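Re: [partington-civic] County records office move

The county wants the records office out of Partington and over in Billevden by October. The hearing is in the annex, and sign-up for speakers closes at 4.

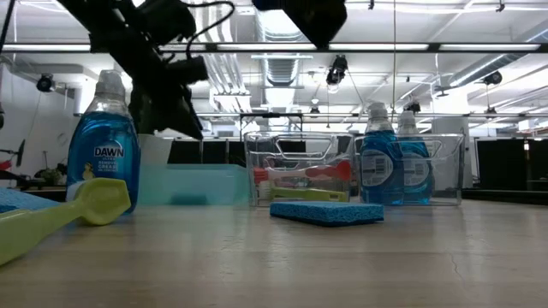
Photo: Murray McAlister

Murray McAlister wrote:
> Has the county said what happens to the
> downtown counter? My understanding was
> it would stay open 3 mornings a week.

It hasn't. The draft lease covers the Billevden building only and lists 50 parking spaces. I asked the clerk for the staffing plan and got a one-page summary.

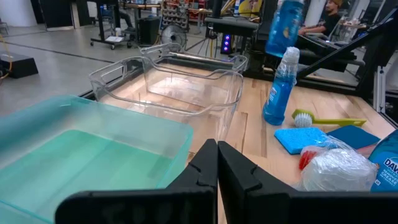 The summary leaves out the bus question too. Route 5 stops short of the new site, and the county has not asked for it to be extended. I plan to raise that first. 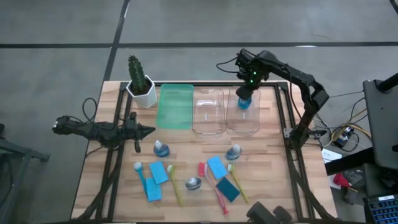

What to send before the hearing

Written comments go to the clerk, one page per person. Put your street address at the top.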